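Toltgate 3 is out, and the planner finally knows where the table stops

I've been poking at the new release since lunch and I have opinions, so let's go.
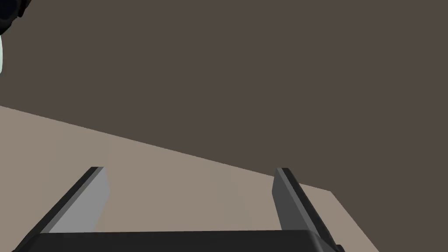
What's new in the release

Toltgate, for anybody who wandered in from the gardening side of this site, is the open-source motion planning package that a lot of small arm shops use when they don't want to write their own. Version 3 landed this morning. The release notes are long and a bit dry (sorry, Asif), so I'll stick to the parts I care about and the one part I'm grumpy about.

The big change is how the planner deals with support surfaces. Up through the last version, a tabletop was a plane. You gave it a height and a tilt, and as far as the planner was concerned that plane went on forever in every direction. For picking things up in the middle of a table this is fine! It's quick, it's easy to set up, and you never notice. Then you ask for a grasp close to the rim, and the planner tells you with a straight face that it can put a part down on a patch of air.

Now a surface is a polygon with real edges and real corners. The planner knows the plane ends, it knows what's on the far side (usually a floor a long way down), and it scores a grasp or a placement lower the closer it gets to the drop. You can tune how scared of the edge it should be. The setting is called edge_margin and the default is pretty timid, which I think is the right call for people who don't read the notes.

The wrist view in the picture up top is from the simulator, and it's the sort of spot I used to dread: gripper open, bare table between the fingers, the right fingertip reaching up to just short of the far edge and a corner coming up on that side. A view like that has very little in it for a perception module to hold on to. Smooth pale surface, dark floor, one long diagonal where they meet. The old surface fitter would happily find the table there and then throw the diagonal away. The new one keeps it, and that diagonal is most of what you need.

Where it came from

The edge work started out at Biteck, where Nazanin Rostami had been carrying her own patch for the old planner through release after release. I got her on a call around two and she was in a very good mood.

"I had a branch called stop_dropping_things," she told me. "It was ugly. It had the corners of our own tables typed in by hand. I was embarrassed when Asif asked to see it."

Asif Soomro (he looks after the planning core) asked anyway, and the two of them rewrote it from scratch so the corners could come from perception or from a config file, whichever you trust more. Nazanin trusts the config file. Asif trusts perception. They have not settled this and the release notes are weirdly neutral about it, so I'm guessing there was a long thread somewhere.

The fitting step itself is by Ka-ming Choi, who wrote it as a small separate library so you can use it without the rest of Toltgate. It takes a depth image, finds the dominant plane, and then looks for the places where depth jumps instead of fading out. It's sensible, readable code. I got through the whole thing over a sandwich, and I can't say that about much in this field.

One detail I love: it treats the robot's own fingers as unknown rather than as free space. If a finger is covering a stretch of the table edge, the fitter doesn't guess there's a gap. It draws the line through if both ends agree, and it marks that stretch as a guess so the planner can be more careful there. Before this you had to mask the gripper yourself, and if your mask was even slightly off you'd get a little phantom notch in your table wherever the finger was. I spent most of a week last year chasing a phantom notch. I'm still a little sore about it!

The numbers, such as they are

The team ran the new planner through 1672 simulated placements near edges and corners and put the whole set up next to the release, seeds and all. I won't give you a score from it, mainly since I haven't rerun the thing myself and my machine is busy with something else until tonight. What I can say is that the cases are easy to load, they come with the wrist view and the overhead view for each one, and you can step through the planner's choices and watch the edge penalty change as the hand moves. That last bit is worth the download on its own. I've already used it to explain to a coworker why his bin placements keep landing so far back from where he wanted them.

Planning time goes up a bit. On my own setup, which is a very ordinary desktop, a placement query takes around 50 milliseconds now, and I do notice it when I'm clicking through poses in the viewer. In a real cycle I doubt I'd see it. If you run on something tiny you can switch back to the endless plane with one line in the config, and I was glad to see they kept that in.

The part I'm grumpy about

The config format changed. Again! Everything under surfaces has moved down a level, and the old files don't fail, they load with a warning and an empty surface list. So the planner starts up, says it's ready, and has no table. I caught it pretty fast because the viewer showed me an arm hovering over a whole lot of nothing, but if you run headless, please go look at your logs before you do anything with hardware.

I grumbled about this to Vesela Lazarević, who handles releases, and she was nicer about it than I was.

"That should be an error," she wrote back. "It was an error in the test build and we softened it after somebody complained. We'll put it back in the next patch."

So if you're the somebody, hello, I'd like a word. (I'm kidding. Mostly.)

There's a converter script in the tools folder and it worked on 2 of my 3 config files. The third has a rotating table in it, and the converter gave up with a fairly polite message and left my file alone. Moving surfaces aren't handled by the new polygons yet anyway. You can attach one to a moving frame and it'll follow along, but the edge penalty is worked out once at the start of the plan and never updated. Asif says it's on the list. He didn't say how far down.

Who's already on it

Živko Karagiannis has been running the test builds at Starkaslow since June, on arms that load small trays, and he let me ask him a pile of questions by email. His team didn't come to it for the edges at all. They wanted the new logging, which records every candidate the planner threw out and the reason it was thrown out, and they stayed for the rest.

"We used to stare at a failed plan and argue," he wrote. "Now we open the log and argue about the log. It goes faster."

He did have one warning. If your depth camera sits low and looks across the table at a shallow angle, the far edge gets noisy and the polygon can wobble from one capture to the next. Starkaslow ended up taking the outline once with the arm parked high and then freezing it for the shift. There's a freeze call for exactly this, and it's buried in the API docs under the fitter instead of the planner, so I'm putting it here where you might see it: fit once, call freeze_outline, carry on.

I also asked whether they'd turned up the edge margin. They turned it down. Their trays sit right along the rim and the default wouldn't let the arm get anywhere near them. Živko's advice was to lower it in small steps in simulation and look hard at the corners, where two penalties stack up and the planner can start making strange wrist moves to keep away from both. I tried it this afternoon and yep, strange wrist moves. One of them went nearly all the way around to reach a spot it was already next to.

Getting it

Packages are up in the usual place and the source is tagged. The Kadrić simulator plugin has been updated to match, and you do need the new one, because the old plugin still sends surfaces as bare planes and you'll get none of the good stuff and no warning about it either. Update both together and save yourself the hour I lost before lunch.

If you only want Ka-ming's edge fitter, it installs by itself and has hardly any dependencies. The example in its readme had a typo in the import line when I tried it, an extra underscore. I've sent in a fix, and it may be merged by the time you read this.

I'm going to leave the full placement set running overnight with the margin at a few different values, mostly to find out how bad the wrist thing gets. If anybody has a decent trick for rotating tables in the meantime — even an ugly one — the comments are open and I'll try it tomorrow.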